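Cuaderno de taller, Flekel
Julio, 8:40. Ensayo de presión en el tramo de impulsión, agua salobre de mina

Llegó ayer por la tarde el segundo lote de tubo de Cuesta. Son 6 piezas, todas con brida suelta, y la colada marcada en el tubo es 3259, la misma del certificado. En el certificado falta la firma del inspector en la hoja segunda. Lo he pedido por correo, todavía sin respuesta. Mientras tanto las piezas quedan con etiqueta amarilla y no se cortan.

El tramo de prueba es el mismo del mes pasado: dos piezas del primer lote, un codo y la junta plana de Ikness. Llenado con agua de red, purga por el punto alto. La primera purga la hice demasiado rápido y quedó aire en el codo, se nota porque la aguja sube con retraso. Vaciar y repetir.

9:55. Segundo llenado, esta vez con la válvula abierta un cuarto de vuelta. La aguja sube bien. Presión de prueba 300 psi, mantenida treinta minutos. Al minuto doce baja un poco y después se queda quieta. No veo gota en la brida, tampoco en la soldadura del codo. Pienso que es la temperatura del agua, pero no tengo termómetro en el tramo y no lo puedo demostrar. Pendiente: poner uno antes de la próxima prueba.

Par de apriete de los pernos: seguí la tabla vieja, en cruz y en tres pasadas. La tabla nueva de Curo da un valor más alto para la misma junta. No sé cuál vale. Las dos están archivadas sin fecha de revisión, y esto hay que arreglarlo.

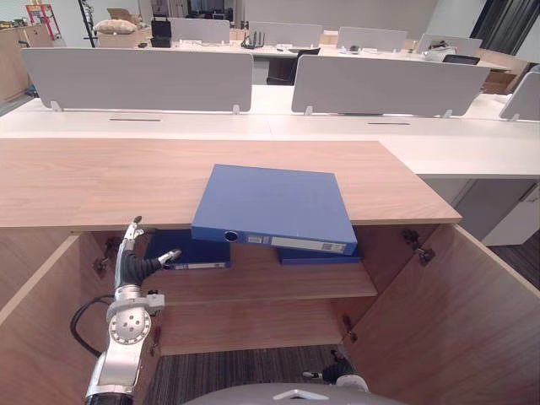 Al leer esta parte, Curo contestó que la tabla vieja es para pernos secos y la nueva para pernos con grasa de molibdeno, que no se deben mezclar, y que un valor más alto con grasa le parecía un error de copia. Pidió que no se apriete ninguna junta más hasta que ellos miren el original.

Entonces paro los aprietes. Lo que está montado se queda montado y lo marco con pintura blanca en la tuerca para ver si algo se mueve.

12:20. Desmonté solamente la brida ciega del extremo. La junta tiene la huella regular en toda la vuelta, menos en la parte de abajo, donde es más estrecha. Puede ser que el soporte esté bajo. Medí con el nivel y sí, la burbuja se va hacia el lado de la bomba. Calcé el soporte con una chapa y ahora está recto.

Horas de la bomba de prueba: 743. El cambio de aceite estaba previsto a las 700 y no está apuntado en la hoja. Si alguien lo ha hecho, por favor que lo escriba.

Para mañana:
termómetro de contacto en el codo
llamar a Cuesta por la firma
repetir los treinta minutos a la misma presión, con lectura cada cinco
aceite de la bomba
no usar las piezas con etiqueta amarilla

16:10. Cuesta ha mandado la hoja segunda, pero es de otra colada. Se la he devuelto.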